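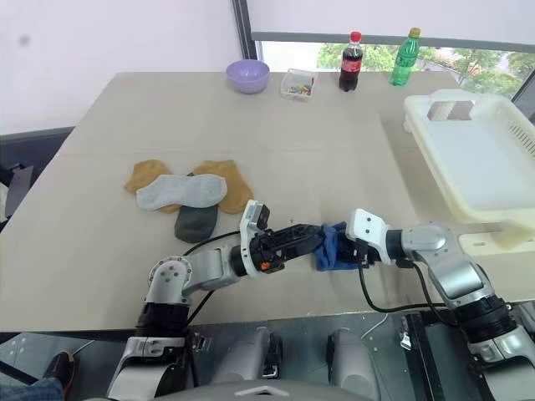 Sock day at robotics club! Two arms, one blue sock, zero dignity.

1/ OK so a bunch of you asked what we've been up to since September and the answer is laundry. Our club project this semester is getting a two-armed robot to sort and pair socks. I'm having the best time and I want to tell you all of it.

2/ We named the project Gokutix (Zlata pulled the letters out of a Scrabble bag, we were tired). The goal for the end-of-term demo: start with a messy pile, finish with matched pairs laid side by side. A person can drive the arms for now. Getting them to do it alone comes later.

3/ Why socks? Because they're awful! A block stays the same shape when you pick it up. A sock does whatever it wants. Grab it by the toe and you get a long droopy thing, grab it in the middle and you get a lump. The camera has to deal with both and know it's the same sock.

4/ The cuff is our favorite place to grab. It's thicker and it has that ribbing, so the fingers have something to bite on. Problem is finding the cuff when the sock is balled up. Bakari Muriithi wrote a little script for that called Poulain and it is so good on light colors and so bad on dark gray. 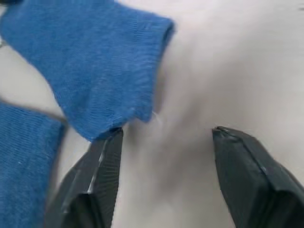 5/ The wrist camera has been the big change for me. With only the head view I kept closing the fingers on air, or getting one side of the fabric and missing the other. Up close you can tell how far in you are before you commit. I drive so much slower now and I drop way less.

6/ Numbers for the people who like numbers: we set ourselves 51 practice runs before Thanksgiving break and kept 31. The rest got tossed, mostly for dropped socks, plus a few where I forgot to hit record (sorry Zlata).

7/ Handing a sock from one arm to the other is the hard part. Both grippers have to hold it for a second, and if one lets go early you start over. Bakari counts out loud – "have it, have it, go" – and now I can't hand anybody a pencil without hearing that.

8/ Zlata Palamarchuk is our best driver by a mile. She did 6 clean handoffs in a row last week and we all screamed. I got to 2 and felt like a champion anyway.

9/ Still on the list: dark socks, inside-out socks, and what to do when two socks stick together and come up as one. If you've worked on cloth with a two-finger gripper, please tell me what you did about static. I will read anything you send.

10/ Next meeting we start on pairing by color, then the demo is in the Clunlow building, ground floor, open to everybody. Bring a sock if you want, clean ones please – we'll give it a try!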